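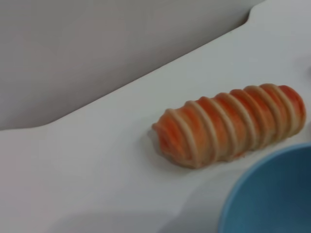

Can I still sign up for the evening bread course at Noltstead?

Places are open until 19 September 2018, and you can book at the front desk or by leaving a message on the office phone. The autumn course had a waiting list last year, so we have added a second group. Each group takes 11 people. If you came in spring you are welcome again, but new names go first until the closing date.

The course is taught by Delia Garrido, who ran the bakery on Satar Road before it closed. Mohit Lodhi will help with the second group and will look after the ovens on both evenings. Sessions last 2 hours, with a short break while the dough rests. You will not finish a full loaf in that time. Most people shape their dough in class, take it home in a tin and bake it the next morning.

We start with a plain white tin loaf and stay on it for the first two sessions. After that come soda bread, flatbreads, a seeded brown loaf and rolls. Filled and sweet doughs are left to the end of the course. Delia has asked us to say that sourdough is not included this time. She would like to run it separately in November if enough people put their names down, and there is a sheet for that on the noticeboard.

Flour, yeast and salt are provided. Please bring an apron, a tea towel and a loaf tin with your name on the bottom. Two tins were left behind in spring and are still in the office cupboard. One is dark and quite deep, the other has a dented corner. Ask Brenda Riquelme if either is yours.

The fee is £15 for members and covers all ingredients. Anyone who finds that difficult can speak to Brenda in private. We cannot give refunds once the course has begun, but you may pass your place to someone else if you let the office know their name.

If you have an allergy, please write it on the booking form even if you have told us before. Wheat flour is used at every session and gets everywhere in that kitchen, so the course is not suitable for anyone with coeliac disease. Nuts and sesame will be used only in the later sessions, and Delia can leave them out for a whole group if she knows in advance.

The kitchen is on the ground floor, through the double doors past room 102. The car park gate is locked when the last class leaves, so please move your car before you stop to chat.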